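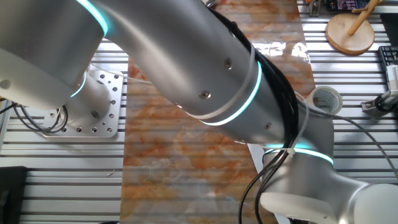 4. Setting up the work table

This section covers the slotted aluminium table, the mounting plate and the cables. Read it through once before you start. You will need a soft brush, a clean cotton cloth, a set of hex keys and a torch.

4.1 Clearing and cleaning the table top

1. Take all loose tools and parts off the table top.
2. Brush along each slot from one end to the other. Swarf and dropped washers collect at the ends.
3. Wipe the surface with a cloth dampened with water and a little washing-up liquid. Dry it straight away.
4. Shine the torch along the slots and pick out anything left behind.

Caution: Do not use scouring pads or bleach. Both will mark bare aluminium.

4.2 Levelling

1. Slacken the lock nut on each foot.
2. Lay a spirit level across the slots and adjust the feet until the bubble is central.
3. Turn the level to lie along the slots and repeat.
4. Tighten the lock nuts and check both directions again.

Leave at least 600 mm clear on the side where you stand, and 500 mm at the back. Tables in the Mistden range are heavy. Two people are needed to move one.

4.3 Checking the mounting plate

1. Switch off at the wall and wait for all lights to go out.
2. Wipe the plate, including the rows of holes along its edges.
3. Try each fixing bolt with the hex key. None should turn under light hand pressure.
4. If a bolt is loose, stop and see section 41 of the Winero service book for the tightening order.

Note: The spare holes in the plate may be used for cable clips. Do not drill new ones.

4.4 Tidying the cables

1. Gather slack cable into one open loop on the table beside the plate. Do not fold it or pull it tight.
2. Check that straps hold the bundle firmly without pinching it. You should be able to slide a fingertip under each one.
3. Look at the places where the bundle divides into separate strands. Strands may hang freely near a joint, but must not be stretched or rub on an edge.
4. Keep cables out of the slots.

Caution: Never cut a strap with a knife. Use blunt-nosed snips and fit a new strap before switching on.

Repeat 4.1 weekly and 4.2 to 4.4 every 2 months. Enter each check on the Temum record card kept with the table.

Section revised by Anqi Yuan, February.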